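4.2 Comparing the two needle drivers

We went into this part of the study thinking the jaws wouldn't matter much. Both drivers fit the same arm, both run off the same controller, and on paper they have the same range at the wrist. I'd have bet Lorcan Gallagher a lunch that the Cirero and the Flanagan would come out even, and I'm glad I didn't, as he would have collected.

Our setup was simple. Each driver tied interrupted sutures along a straight incision, working from the top down, with black thread so that the tracking software had something to hold on to. The controller (we call it Ellen, after the first person who got it to run overnight) planned the path of the needle and the pull on the thread, and we kept our hands off unless it asked for help. We ran the whole thing on a desktop with a 3090 step motion buffer, which sounds fancy but mostly meant we had to wait a while between trials. Over the full series we logged 2516 grasps of thread or needle.

Driving the needle went fine with both. The trouble started with the knots. The Cirero jaws have a fine tooth pattern, and they'd hang on to the thread beautifully and then refuse to let it go when the loop had to slide off. We saw up to 5 retries on a single throw, and by then the thread was usually fuzzy enough that I called it and cut a new length. The Flanagan jaws are flat. They let the thread slip a little under load, and I expected that to ruin the tension on the second throw, but Ellen noticed the slip and just took a fresh bite closer in. Figure 2 was taken with the wrist camera during a Flanagan trial, on the third knot of the row.

One more thing about that camera – it's the cheap one. We tried the stereo head from the Grikinberg kit first, and it gave us nicer depth on the bench, but once the arm tilted forward the shaft blocked half the view. The little wrist camera sits so close that the shaft goes blurry, and I can live with that as long as the jaws and the knot stay sharp.

Figure 2. Third suture in progress, with the jaws holding the thread at the knot. Two finished sutures are higher up on the incision, and the curved needle lies to the right.
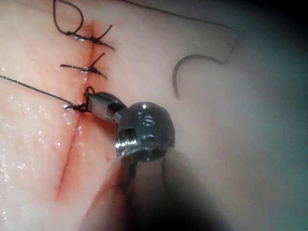 We still had the question of glare to deal with. Bright spots on moist tissue kept fooling the thread tracker, mostly on the Cirero runs, where the arm came in at a steeper angle. Turning the light down helped some, but then we lost the dark thread in the shadows. In the end we left the light alone and had the tracker ignore any spot that didn't move when the thread did. I'd like to redo the Cirero runs with that fix in place from the start, and we have the bench booked again in September.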